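Visit to the Skendum office furniture works, Grarnimstead

I went to the open day at Skendum on March 28, 2022. Our office is moving to a smaller floor in October and I have been asked to look at used desks and partition panels before we buy anything new. Skendum takes in furniture from closed offices, repairs what can be repaired and sells it on. The works is at the back of the Omholm industrial park. Follow the signs for the recycling yard and turn left before you reach it. Parking is free but the lot filled up early.

You sign in at the front desk and get a visitor sticker and a price list. The list had 414 lines on it this time, from single desk legs up to full workstations. Groups go around with a guide, and ours was Annick Hiebert, who runs the upholstery room. She kept the talk short and let people ask questions as we went.

The first stop was the receiving bay. Everything that comes off a truck gets a paper tag and is looked over under a lamp. Panels are checked for bent frames, torn fabric and missing feet. Wood is checked for water damage and for loose edges. Pieces that fail are taken apart for hardware. I had not known how much of the business is hardware. One wall was nothing but drawers of brackets, glides and cam locks, sorted by maker and size.

From there we went through to the panel section, the part I had come for. Most of the stock is fabric covered, in grays and blues, with a few in dark red from a bank. Annick explained the grading. Grade 1 has no marks you can see at arm's length. Grade 2 has light scuffing that does not go through the weave. Grade 3 has snags or stains and is normally recovered before it is sold.

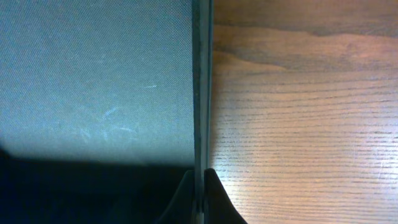 The price difference between the first two grades is larger than I expected. For a row of desks against a wall, where one side of the panel is hidden anyway, I would take Grade 2 and put the better face outward. Annick said a lot of pale marks are lint or paint from chair backs, and that a soft brush and a barely damp cloth are worth trying before anything stronger. She does not recommend spray cleaners on woven panels, as they can leave a ring.

Recovering is done on long tables in the upholstery room. The old fabric is pulled off, the edges are cleaned, and the new piece is stretched and pressed into a groove. The room uses a cloth called Rimkutė, sold by the roll. I handled a sample and it felt sturdy, a little coarse. There are eleven colors in the book but only four were in stock.

The wood shop was noisy and we did not stay long. Desk tops are sanded and oiled there, and the smell carries into the hallway.

I asked for a quote on twelve panels and six desks. Grade 2 panels with Grade 1 desks came to $1,664, and the same order in Grade 1 throughout was $2,113. Delivery is included within the county. Feet and connectors are extra if the panels need to stand in a line, so measure your layout first.

Coffee was in the canteen by the loading door. The showroom is open to the public in the afternoons, and you need to call ahead if you want to see the panel section.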